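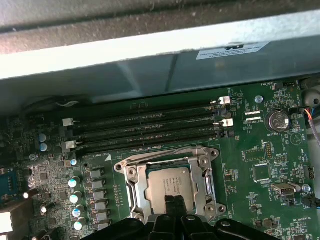
2 min read

Hello all, a bit of an update from the bench, as a few of you asked what I've been up to with the old workstations!

We're collecting examples for the Linance arm, so that it can learn to handle processors by watching people do it first. I steer, it records, and then we do it again. And again.

We're at 396 recordings of the CPU job now. Oana Anghel, who keeps the list far better than I would, wants 894 before she'll train anything, so please send biscuits.

The socket is the fiddly bit – two fingers, a square of metal and not much to hold on to. I was dreadful at it in June. My hands kept wanting to rush.

We keep the slow and clumsy tries as well, as long as they're labelled properly. I used to delete mine out of pure embarrassment, until Norbert very kindly asked me to stop.

Memory slots are next, all four of them lying there empty beside the socket, and I'm rather looking forward to those. Dalibor says the latches will make me cry – we'll see!

If you've got a dead workstation in a cupboard, the more different boards the better. Dust is fine, truly. Drop me a message and I'll come and fetch it if you're anywhere near Starkau.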